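Speaker notes: Labelling things so other people can find them
Talk for the Nendby local archive group, 4/29/19
Shanti Bhatia

Before starting

Check the clicker. Ask the back row if they can hear. Handouts are on the chairs, with spares by the door.

Opening (keep this short)

Thank Esperanza Zamora for the invitation and for sorting out the hall. Say who I am: I look after the parish and household papers at Nendby, and before that I worked in a hospital records office. Most of what I know about labels I learned at the hospital, where a badly written one meant someone walking down two flights of stairs again.

The talk is about boxes, folders and the words we put on them. I won't be covering scanning. If anyone asks, Esperanza is planning a separate session.

The Cokier papers

Start with the story. The Cokier family ran a seed merchant's in the town and kept everything. When the papers came to us there were 424 folders, and nearly all of them said something on the front. The trouble was what they said. "Misc." "Dad's." "To sort." "Important." One said "Not this one."

Pause here, people usually laugh.

Whoever wrote "Dad's" knew exactly what it meant. We had three generations of fathers to choose from. It took most of a winter to work out which one, and we only managed it from the handwriting on the invoices inside.

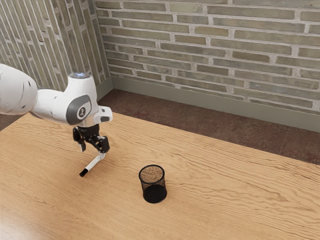 So the first point is that a label is written for a stranger. Assume the reader never met you, doesn't know the family and is in a hurry. Full names. Full years, so 1931 and not '31. If you aren't sure of a date, write "undated" or put a question mark after it. A guess that looks like a fact will get copied into every list that follows.

What goes on the label

Keep to the same order every time:

Who made the papers
What they are
The years covered
The folder number

Read out the good example: "Cokier and Sons, seed order books, 1928 to 1934, folder 2." Then read the old one for the same folder, which was "books (green)". The covers have since faded to brown.

Ask the room what they would put on a folder of letters from several people. Let a few answer. My own answer is to name the person who received them, as that is normally why they ended up together.

Pens and pencils

This gets more questions than anything else, so don't rush it. Soft pencil on the folder itself. It doesn't bleed, it doesn't fade much and you can correct it. Marker is fine on the outside of a box, provided nothing is touching the other side of the card. Let it dry before stacking. Never use a marker on the back of a photograph, and don't use a ballpoint there either, as the dent shows through on the front.

Sticky labels fall off. We swept up a whole drift of them from under the bottom shelf. If you must use them, write the number on the box as well.

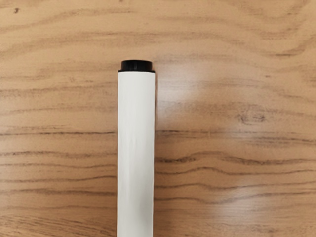
Numbers

Our full list now runs to 2,038 entries. Numbers are plain running numbers, with no letters, no colours and no code for the subject. We tried a code once. It had a letter for the room, a letter for the family and then a number, and when we moved rooms it was wrong on every box.

Mention the gap at 473. A folder was withdrawn and returned to its owner. We left the number empty and wrote a line in the list to say why. Don't reuse numbers. Somebody's notes from years ago may still point to the old one. 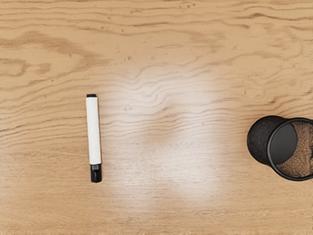
Where to begin at home

Most people here have a cupboard and not an archive. Suggest one shelf or one drawer, done completely, before opening the next. Keep things in the order you find them until you have written that order down. Take out rubber bands and rusty clips. Do the oldest relative's papers while there is someone left to ask, and write down their answers the same day.

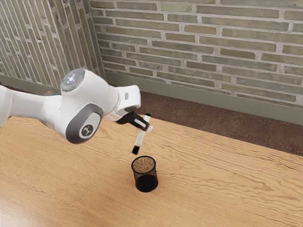
Photographs of people need names from left to right, with the place if you have it. Married and maiden names both help. If you know all but one person in a group, write down the ones you know and mark the other as unknown.

Questions

Leave plenty of time. Likely ones: damp, newspaper cuttings, whether to throw envelopes away (no, keep them with the letters, the postmark is often the only date).

Sign-up sheet for the next session is with Esperanza. Stack the chairs along the left wall before leaving.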